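Peren Push Trials: data card

Last revised Friday, October 1, 2021

What this is

A set of recordings of one robot arm pushing small coloured blocks over a wooden board, collected to compare two controllers. It was not collected to show that either of them is good. If you came here from the Colatico summary page, please read the section on scoring before you quote the success rates, as that page leaves most of it out.

The set holds 500 episodes, split evenly between the two controllers. Each episode has the camera video, the arm's joint readings, the commanded tip position and the typed instruction.

The controllers

Flevex is the learned one. It takes the camera picture and a short instruction, such as "push the star to the yellow hexagons", and puts out small movements of the tip.

Nedelcu is the plain one. It finds block outlines by colour and shape, picks a side to push from, and drives the tip in a straight line. There is nothing clever in it, and we expected it to lose by more than it did.

Hardware

Both controllers drive the same arm with the same tool, a straight black rod pointing down. We did try 2 grippers in February and dropped them. With jaws fitted, the arm kept nudging blocks it had not been asked to move, and we couldn't tell a bad decision from a wide finger. A rod can only push, and you can see what it is pushing.

The rod does have its own trouble. It meets a round block along a thin line, and if the push is slightly off centre the block slips to one side. Flat-sided blocks are more forgiving. Any claim that a controller "understands" shape should be checked against this first.

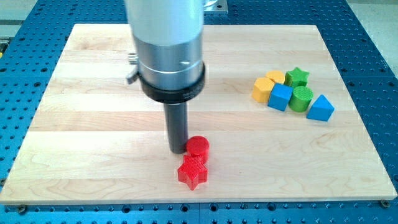
Clusters are where the two part company. When several blocks are packed together, Nedelcu often merges two of the same colour into a single outline and aims for the middle of it. Flevex copes better with that, but it also dithers, tapping at the edge of a group until the time limit runs out. We have seen this written up elsewhere as careful behaviour. We count it as a timeout.

Scoring

An episode passes if the named block ends up touching its target within the time limit. Disturbing other blocks is not punished. This flatters both controllers, Flevex more, and we would do it differently next time. A stricter score can be worked out from the final positions, which are included for every episode.

Instructions were typed by the people running the trials, who knew which controller was live. That is a weakness and we have no fix for it in this release.

Known problems

- In 17 episodes the joint readings start late. They are flagged in the index and should be left out of any timing work.
- The board was taken off and bolted back down partway through. Camera calibration was redone, but tip heights before and after don't quite agree.
- Lighting hardly varies. Do not use this set to argue that anything is robust to lighting.
- Only 4 colours of block were used, all easy to tell apart.

Not suitable for

Grasping, stacking, or anything involving objects that bend or roll freely. We would also be wary of training on this set and then testing on it, even with a clean split, as the starting layouts repeat more than we'd like.

Changes

Version 2 corrects the swapped controller labels in the first release. If your results came from the first release, rerun them.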